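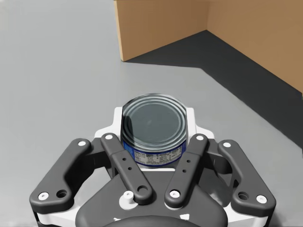

Participants wanted: who really gets hired at the Gondal site?

Brekham says its new frozen meals plant at Gondal will bring 768 jobs to the Pivham area. The number was in the press release, then in the mayor's newsletter, then on a banner over the Route 9 exit. We have asked four times how it was worked out and have received a brochure.

The Rakville Work Survey is looking for people who live or work within driving distance of the plant and are willing to tell us, every three months for two years, what is happening to their job, their pay and their commute. We would like to hear from you whether or not you plan to apply at Brekham. You may think the plant is the best thing to happen to Pivham in years. Sign up anyway. We have our doubts, and a survey filled only with people who share them would be worth very little.

Why we are asking

The last big employer to open at Gondal was a bottling line. It was announced with 236 full-time positions. By the time the tax break was signed the word "full-time" had gone missing, and the final report to the county counted seasonal packers, agency drivers and the crew that poured the parking lot. Maybe Brekham will do better. The company has published a start date for production and a drawing of the lobby. It has not published a wage scale, a shift pattern, or how many of the 768 will be transferred from its two older plants.

The county has no plans to check. Its agreement lets the company report its own headcount once a year, on a single page, and the page doesn't ask where anyone lives.

Who can take part

You can join if you are 18 or older and one of these fits:

You live in Pivham, Gondal or anywhere else in Rakville County.

You work in food processing, warehousing, trucking, cleaning or equipment repair in the county, wherever you live.

You run a business with fewer than 50 employees and expect to sell to the plant, or lose staff to it.

You have applied to Brekham, been interviewed there, or been turned down.

Brekham managers and recruiters can't join the panel. They can write to us, and if they send the wage scale we will print it in full.
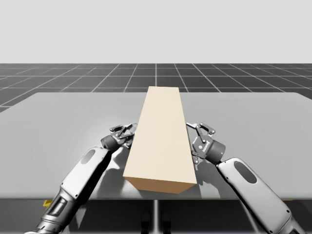 What you would do

Fill in a questionnaire every three months, online or on paper. It takes 20 minutes if your situation hasn't changed and longer if it has. We ask for your job title, hours, hourly pay or salary, how you were hired (directly or through an agency), how far you travel, and whether you were offered training. A pay stub helps but you don't have to send one. Black out anything you like.

A smaller group will be asked to sit for a one-hour interview each spring. You can say no to that and stay in the survey.

We won't ask you to take notes at work, copy documents or report on your coworkers. If anyone claiming to be from the survey asks for that, call us.

What you get

A $15 grocery card for each completed questionnaire and $40 for each interview. You also get the results before they go to the newspapers. We can't find you a job at the plant, and we have no line to anyone who can. Please be wary of the "priority hiring lists" going around on social media. We asked Brekham about them and were told the company doesn't use one.

Your name

Names and addresses are kept apart from the answers. Employers never see individual forms. In a town the size of Pivham a job title can be enough to pick a person out, so we combine small groups before publishing. You can leave at any point and have your answers deleted, up to the day a report is printed.

Who pays for this

Fair question. The money comes from reader subscriptions and a grant from a family foundation in the next county. We take nothing from Brekham, from the unions trying to organize the plant, or from the landowners at Gondal who would like a second one. The yearly accounts are available to anyone who asks.

How to join

Pick up a form at the Pivham library front desk, or write to Liesl Pfister, Rakville Work Survey, P.O. Box 2174, Pivham. To sign up by phone, call between 9 a.m. and 4 p.m. and ask for extension 2234. Forms are available in English and Spanish.

Sign-up closes at the end of April. The first questionnaire goes out before the plant starts hiring, so that there is something to compare the later answers with.

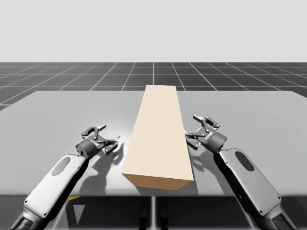 Simulated workspace with a light gray table and a gridded floor.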